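### 3.2 Looking after the hand-held grippers

We run 2 hand-held grippers at the Flunham cell, one for each hand, and I look after both of them. When I wrote up the first version of the rig I gave the pads a single line in the parts table, and I've regretted it ever since. They take more of my time than the cables, the mounts and the software put together, so they get a section of their own this time.

Each finger is a black block with a pad over its inward-facing side. The pad is the bit that does the gripping, and it's also the bit that gets dragged over the tabletop every time somebody goes after something thin and floppy. Cloth is the worst for this. A mug or a box you can pick up from the sides, but with a sock you have to get right down to the wood and scrape a little (everyone does it, me included, however many times I tell people not to). Our log has 987 cloth picks in it up to the point where I stopped and rewrote the routine.

Wear starts at the leading edge of the pad. First the edge lifts a touch and catches the light, and then it begins to tear into little flaps. The two fingers of one gripper don't wear evenly either, so please don't judge the pair by whichever one happens to be nearer! Figure 4 gives the finger view, with the right-hand pad frayed at its upper corner, and then the cell during cloth work.

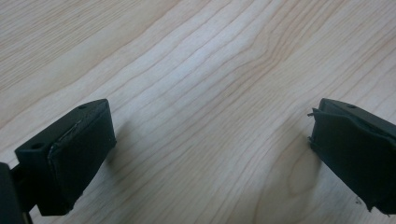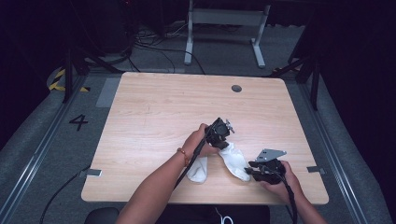
**Figure 4.** First picture: the two fingers and their pads over the bare tabletop, seen from the gripper. Second picture: both grippers in use at the table with two white cloth items.

#### 3.2.1 The routine we settled on

Pads are now checked every 300 picks, and also whenever an operator says that a gripper "feels scratchy", a complaint I used to ignore and now take quite seriously. I open the jaws, hold the fingers over the bare table and look along the edge of each pad in turn. A lifted edge with no tearing goes in the log and stays in service. Once there are flaps sticking out past the block, the pad comes off, and I change the one on the opposite finger at the same time. We tried changing single pads for a while in January and ended up with jaws that closed slightly skewed - very annoying to track down, as it looks just like a loose finger.

The old pad peels off from the back end towards the tip. I clean the block, press the new pad on with the jaws open, then close them gently on a folded rag and leave them like that over lunch. We've used pad sheet from Ultent and from Probert, and I can't say I've noticed a difference in how long they last, though the Probert one is easier to cut neatly.

While the gripper is on the bench I go over the screws as well and run the cable through my fingers from end to end, feeling for kinks. The cables hang down past the operators' wrists, so they get tugged a fair bit. Any gripper that has had new pads does a short set of practice picks before its recordings count, and these go into the Pletent log under a separate tag - we leave them out of every result in Section 4.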